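Altarar Community Help > Home displays > Updates and connection

Plinovon display stuck on old firmware, update fails with error 404

Asked by Kyriaki Kyriakidis, 14 August 2026
Status: Answered

I have a Plinovon kitchen display, the smaller one with the fabric stand. It has been on the same firmware since I bought it. When I go to Settings, Device, Check for update, it finds build 305, the bar gets a little way along and then I get "Update could not be completed (404)". It goes back to the home screen after that and works as normal.

Things I have tried:
Turned it off at the wall overnight.
Moved it next to the router, which is a Ververidis mesh unit supplied by my internet provider.
Removed it from the phone app and added it back. This lost my alarms and my colour theme but made no difference to the update.
Cleared out the photo album in case it was short of space. It had a bit over a full album (the limit is 200) and I took it right back.

The phone app says the display is up to date. The display itself says it isn't. I don't know which one to believe. The voice assistant has also stopped recognising my name for the lights in the hallway, but that may be a separate problem.

I live in Sovville, if the region matters. The display was bought here and not imported.

3 answers

Accepted answer
Dionysis Spanos

Believe the display. The app only checks what build the account thinks you have, and it can be wrong for weeks after you remove and re-add a device.

The 404 means the display is asking for a file that isn't at the address it has saved. Early units keep the old update address until they are told to drop it, and a normal restart doesn't do that. Neither does unplugging it. You need to clear the update cache:

Open Settings, then Device, then About.
Press and hold the build number until a second menu opens. It takes longer than you would think, so don't let go.
Choose Service, then Clear update data. Do not choose Clear all data, which is right underneath it and will wipe the display back to the box.
Let it restart by itself. The screen stays black for a good while.
Go back to Check for update.

It should offer you an in-between build first and then 305. Both have to be installed and it restarts after each one. If it goes straight to 305 and fails again, check the region under Settings, General. Some units reset to a different region when they are re-added, and the update address depends on it. Set it to the correct one and repeat the steps.

On the Ververidis router, turn off the setting called Device Protect while you do the update. It holds back large downloads to anything it doesn't recognise. You can turn it on again afterwards.

The hallway lights are a separate thing. After you re-add a display you have to link the lights account again, under Home, Linked services. Rename the group while you're in there, as the assistant keeps the old name otherwise.

Comment from Kyriaki Kyriakidis: Thank you, that was it. The region had changed itself. It did the first build and then 305 and the version number is now the same in both places. I haven't done the lights yet.

Comment from Dionysis Spanos: Good. Leave the app open for a minute when you link them or it times out.

Answer 2
Guest

Same problem, mine fixed itself after a few days. I wouldn't bother with it. The new build moves the timer button anyway and I preferred where it was.

Answer 3
Guest

The accepted answer works, but I'd add something about the album. After the update my display had gone back to the standard backgrounds and my own photos weren't showing, even though the app still listed them. You have to open the album in the app, tap Edit, take one picture out and save. That makes it send the whole lot again. Put the picture back in afterwards if you want it.

Also check the Fit setting while you are there. Build 305 changes it from Whole picture to Fill screen, and on the small display that trims the sides of anything wide. It's under Display, Backgrounds, Fit. You can set it per album but not per photo.

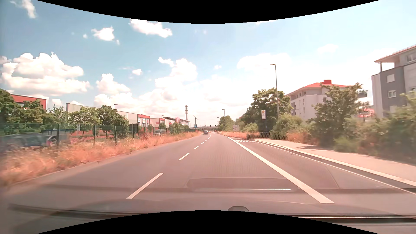
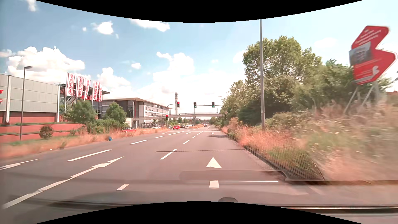
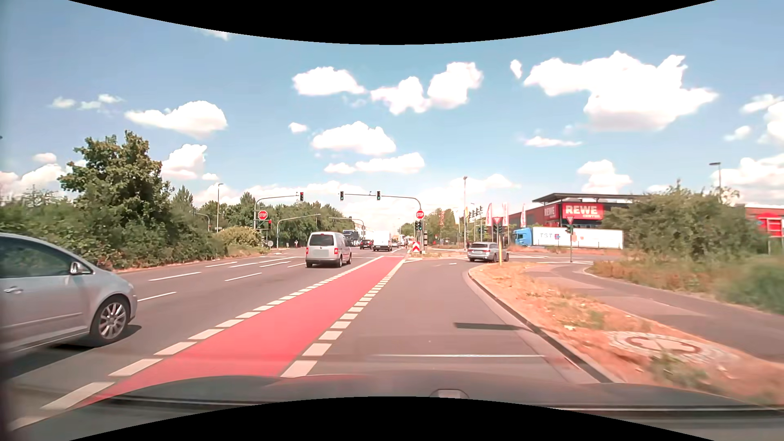 Road views with white lane markings, three photos

Was this page helpful? Yes / No
This question is closed to new answers. To ask about a different model, start a new question in Home displays.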